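Hardness of Tap, Tank and Bore Water in the Plulano District

Student project report, Year 11 Chemistry

Background

Plulano gets its water from three places. Houses in town are on the mains supply, most properties past the showground use rainwater tanks, and the farms along Bouvier Road pump from bores. People on the bores often talk about white crust in their kettles and soap that won't lather. People on tanks say they never see it. Our group wanted to measure the difference and see if it matched what people told us.

Hard water contains dissolved calcium and magnesium. It picks these up as it moves through rock and soil, especially limestone. Rainwater hasn't been through any rock, so it should be soft unless the tank itself adds something. Concrete tanks can release a little calcium, mostly when they are new.

Aim

To compare the hardness of mains, tank and bore water, and to find out if boiling makes bore water softer.

Collecting the samples

Samples were collected in January in clean plastic bottles. Each bottle was rinsed with the water being sampled, then filled to the top and capped. Taps were run for 2 minutes first. The bore samples were taken at the pump and not from the house, as one of the houses has a softener fitted under the sink. Bottles were labelled with the source and kept in the fridge until we could get into the lab.

Testing

We used two methods. The first was the soap test. Soap solution was added from a burette to a measured amount of water, and the flask was shaken after each addition until the lather lasted 30 seconds. The more soap needed, the harder the water.

The second method was a titration with EDTA, using an indicator that changes from wine red to blue. We did each titration 3 times and took the average. If one result was well away from the others we did it again.

For the boiling part, bore water was boiled gently, left to cool and filtered before testing. We topped it back up to the starting volume with distilled water so that evaporation wouldn't change the result.

Results

The tank water was the softest by both methods. It lathered almost straight away. Mains water was in the middle. The bore water was a long way ahead of the other two, and the highest reading was 694 mg/L as calcium carbonate, from the bore closest to the old quarry at Skimance. The other bores were lower but still counted as very hard.

The order was the same for both tests. The soap test was harder to judge with bore water because a grey scum formed and it was difficult to tell scum from lather.

Boiling lowered the hardness of the bore water but didn't remove all of it.
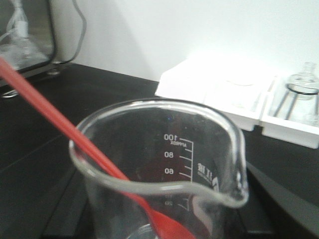 Why was the bore water still hard after it was boiled?

Boiling only removes temporary hardness, which comes from hydrogencarbonates. The calcium and magnesium sulfates and chlorides stay dissolved, and this part is called permanent hardness.

Discussion

The results agreed with what residents told us. The quarry bore is in limestone, so a high reading was expected there. We had thought the concrete tanks might show up as harder than the plastic ones, but the difference was too small to say anything about.

The main weakness was the number of samples. All of them came from one dry month, and bore water may change after heavy rain. The colour change in the titration was also gradual, and different group members stopped at slightly different shades. Next time one person should do all the end points.

Conclusion

Bore water in the Plulano district is much harder than mains or tank water. Boiling takes out part of the hardness only. Households on bores that want soft water for washing would need a softener, or could plumb the laundry to a rainwater tank.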